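Rundgang Werkraum Zestcombe, 3. Dezember
Checkliste mit meinen Anmerkungen

So, ich bin wieder mit Klemmbrett und Taschenlampe durch, diesmal hat es fast 100 Minuten gedauert (im Oktober war ich schneller, da war aber auch der Keller zugestellt und ich kam gar nicht erst rein). Ich schreib's wieder so auf, wie ich gelaufen bin.

1. Fluchtwege und Türen
Haupttür: in Ordnung, geht leicht auf, Schließer zieht sauber zu.
Hoftür: Mangel. Klemmt unten auf den letzten Zentimetern, man muss mit der Schulter ran. Bitte abhobeln lassen, und zwar vor den Feiertagen!
Fluchtwegschild im Flur: leuchtet wieder, danke an alle, die da auf der Leiter waren.

2. Feuerlöscher
Stück: 5, alle am Platz, alle Plomben heil.
Der am Treppenabsatz hängt mir immer noch zu hoch — ich komm dran, aber nur auf Zehenspitzen. Halterung bitte tiefer setzen.
Prüfplaketten: alle gültig, die nächste Wartung macht wieder Griren.

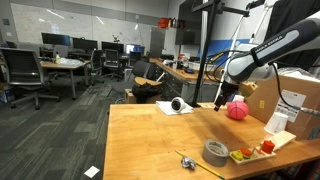 3. Elektrik
FI-Schalter: Testtaste gedrückt, alle haben ausgelöst. Vorher rumgefragt, ob jemand ungesichert am Rechner sitzt, das hab ich beim letzten Mal vergessen und mir einiges anhören dürfen.
Mehrfachsteckdosen: 3 Stück hintereinander gesteckt in der Teeküche, mit Wasserkocher am Ende. Leute, bitte! Hab ich auseinandergezogen, eine liegt jetzt bei mir im Schrank.
Deckenlampe im Lager: flackert. Leuchtmittel ist bestellt.

4. Erste Hilfe
Kasten Erdgeschoss: vollständig.
Kasten Keller: Pflaster fast leer, zwei Verbandpäckchen abgelaufen. Nachfüllset von Fomine liegt bereit, ich räum's morgen ein.
Verbandbuch: Stift fehlt. Schon wieder.

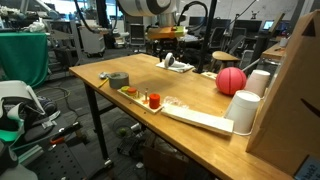
5. Lager und Leitern
Regale: verschraubt, nichts wackelt. Oben stehen allerdings die schweren Farbeimer, die gehören nach unten (20 Kilo will ich nicht auf den Kopf kriegen).
Stehleiter: in Ordnung.
Alte Holzleiter: Sprosse gerissen, gesperrt. Hab ein rotes Band drumgewickelt, bitte dranlassen, bis sie abgeholt wird.

6. Heizung und Wasser
Heizkörper im Flur gluckert, Alaoui kommt zum Entlüften. Außenhahn ist abgedreht und leer.

Offen sind also Hoftür, Löscherhalterung, Lagerlampe, Kellerkasten, Farbeimer und Holzleiter. Wer die Hoftür übernimmt, trägt sich bitte in die Liste am Schwarzen Brett ein, der Hobel liegt bei mir.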